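Vorkon Home Inventory Guide
Section 4: Setting up your first room

You've installed Vorkon and signed in, so now comes the fun part! By the end of this section you'll have one complete room in your inventory, with every item named, sorted and ready to search. Start with a small room if you can. A hallway or a sewing corner makes a great first run, and the garage can wait until you've got the hang of it.

Before you start

You'll need your phone or tablet, a charger within reach, and a clear spot where you can put things down. The free plan holds 200 items, and the Detico plan holds 2,968. You can switch plans later and keep everything you've entered.

Adding items

1. Open the Rooms tab and tap New Room. Type a name you'd really use out loud, like "Back bedroom" or "Grandma's shelf."

2. Tap Add Item and take a photo. Small soft goods (gloves, rolled mesh, scarves, that sort of thing) can be entered one by one or saved together as a Bundle. 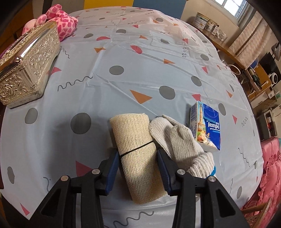 3. Give the item a short name. Vorkon searches the first word hardest, so "Gloves, knitted" will come up faster than "My old knitted gloves."

4. Pick a category. There are 9 built in, and you can add as many of your own as you like. Try it, it's a lovely way to make the list feel like yours!

5. Enter a value, or leave the field blank. Blank items still show up in your totals, marked with a dash.

Note: If you're moving over from Clindora, export your list as a plain text file first and bring it in under Settings > Import. Bundles come across as single items and will need to be split by hand.

Toys and keepsakes

These are my favorite things to enter, and they deserve a little extra care. Use the Story field for anything you know about the item: who gave it to you, which birthday, what the kids called it. There's room for 269 characters.

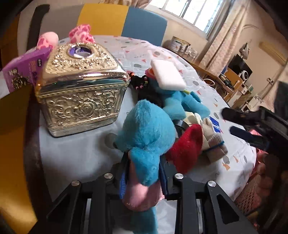 Stories are searchable too, so typing a nickname two years from now will bring the right item straight up. You can also tag a person, and everything linked to them gathers on one page.

Caution: Deleting a room deletes every item inside it. Move anything you want to keep to another room first.

6. When the room is finished, tap Lock Room. A small key appears next to the name, and you're ready for the next one!

Guide written by Unai Soler and Veikko Väisänen. Last updated April 22, 2023.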